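DRALAVVILLE, June 23, 2023 — Jutness today announced Warnidico, a teaching kit that lets one person show a robot arm a bench task by hand or from a remote control station, and then store what was shown as a set of demonstrations the arm can be trained on.

The kit ships to its first customers in July. It includes a tabletop practice set with a drawer, a cabinet and a rail, a wrist camera mount, the control station and the recording software. It works in two modes. In hand guiding, the operator holds the arm near the wrist and moves it through the job. In remote mode, the operator sits at the station and the arm follows a handheld controller.

## A small bench for drawer work

Jutness built the practice set for tasks that are easy for people and awkward for machines, such as opening a drawer in a tight space. Square black-and-white tags are fixed to the parts so the software can work out where each one is.
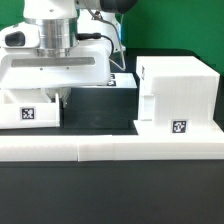
**Does the operator need to know how to program?**

Operators need no programming. Starting, stopping and labeling a demonstration are all done with 2 buttons on the controller, and most new operators are recording usable work on their first day.

During development, Jutness operators recorded 3012 demonstrations on the practice set. Of these, 2000 were kept for training. The rest were set aside for reasons that included long pauses, dropped parts and operators changing their minds halfway through a move. The rejected recordings are stored with a note on what went wrong, and customers will be able to use the same labels in their own work.

## What gets recorded

Each demonstration holds the joint positions of the arm, the opening of the gripper and the video from every camera in use, all on one clock. The wrist camera gives a close view of a tag and the white surface it sits on, with very little else to confuse the software. 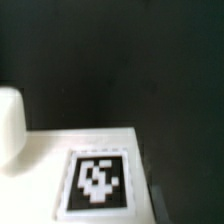
**How many demonstrations does a new task take?**

For a single drawer or lid, Jutness recommends starting with 200. Tasks with more steps take more, and the software reports when added recordings have stopped changing the result.

Hand guiding is quicker to learn, and Jutness suggests it for slow moves with a lot of contact. Remote mode keeps the operator's hands and sleeves out of the camera views — a common cause of bad recordings in early tests. Customers can switch between the two modes in the same project, and the file format is the same for both.

The software also checks tag views at the start of each session and asks the operator to stop if a part has been bumped out of place.

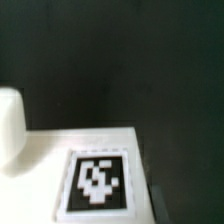
**Aurel Filip**
*Head of Operator Training, Jutness*

"We wrote the training course before we finished the software. If a step was hard to explain to a new operator, we went back and changed the step. The part people find hardest is going slowly enough near the drawer, so the course spends most of its first morning on that. After that we move to remote mode, where you have to learn to trust the wrist view." 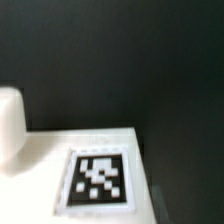

"It takes a while to stop looking up at the arm. We ask people to practice with the station turned away from the bench, first on simple reaching moves and then on the full task. Once they are comfortable, their recordings get shorter and a lot more even."

## Availability

Warnidico can be ordered now from Jutness. The operator course is included with each kit and is held at the company's Pickering training room, with a remote version for customers who can't travel. Replacement tags and parts for the practice set are sold separately.

Press and sales inquiries should be sent to the Jutness office in Dralavville.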